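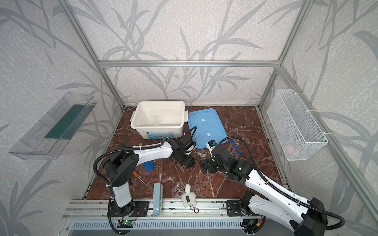 The two-arm sample handling cell at Plevura, with capped test tubes and an open bin on the work table.

Plevura staff get a written say over lab automation, and keep their doubts

Dec 24, 2021 -- The employees' association at Plevura, a contract testing lab that handles water and soil samples, has signed an agreement with the company on how robot arms may be used in the sample room. The association is releasing the main terms today. It wants to be clear that signing the agreement is no endorsement of the machine.

The cell was put together by Gresora, an outside automation firm, and has been on trial in the sample room since May. It has two arms on a shared rail, and the company would like it to take over the moving and sorting of capped tubes, along with the bin work at the start of each shift. Management has described this as freeing people up for more interesting work. The association asked what that work was and got a list with two items on it. One of them was training the arms.

"I've worked in this room for 14 years and I've been freed up before," said Siu-fong Chu, the association's president and a senior sample technician. "Last time it was the labelling software. We were freed up to fix the labels. I'm willing to be shown that this one is different, but I want to be shown, and I want it in writing who does the fixing."

Under the agreement, no position in the sample room can be cut or left unfilled on account of the cell while the trial continues. Time spent setting up, minding or clearing the cell is to be logged as work on the cell, under its own code. Until now it was logged as ordinary bench time, and the association says that made the arms look cheaper than they are and the technicians look slower.

The logging matters more than it sounds. The company's own summary of the trial counted the tubes the arms moved and left out the hours people spent beside them. When technicians kept their own tally during one stretch of the trial, they recorded 218 stoppages that needed a person. Of those, 74 were cleared in less than a minute. The rest took longer, and a few meant calling Gresora and waiting.

"A stoppage of half a minute is nothing on paper," said Chak-lun Kwan, who works at the bench nearest the cell. "But you've taken your gloves off, you've lost your place in the batch, and then you have to go back and check what you were doing. I don't hate the thing. It's fine with a tube that's standing where it expects a tube. Our samples come in from the field in all kinds of states and somebody still has to look at them."

Kwan is one of four technicians who have been trained on the cell. Under the new terms that training is voluntary, is done on paid time, and comes with a pay step. Before the agreement it came with a certificate.

The association also asked for a limit on how cell data may be used. The company has agreed that records from the trial won't be used to set individual targets or to compare one technician's pace with another's. Members had raised this at the first meeting, after a supervisor mentioned a rate of 100 tubes an hour as something "the room" could aim for. That figure has been withdrawn. The association has yet to learn where it came from.

Some members see real benefits. Lifting and turning the same tubes through a full shift is hard on the wrists, and several people with strain injuries have said they'd be glad to hand that part over. The association supports this, and has asked that those members be first in line for lighter duties. The company has agreed to "consider" the request -- a word the association did not choose.

Results from the trial will be given to the association and to management at the same time, in full, including the stoppage log. If the company wants to put a second cell in the sample room at its Yuen site, it has to come back to the table first.

"People keep asking me if we won," Chu said. "We got some rules. Ask me again when they've been tested."

The Plevura Employees' Association represents technicians, couriers and office staff at the company's two sites. Copies of the agreement are available to members and media from the association's office.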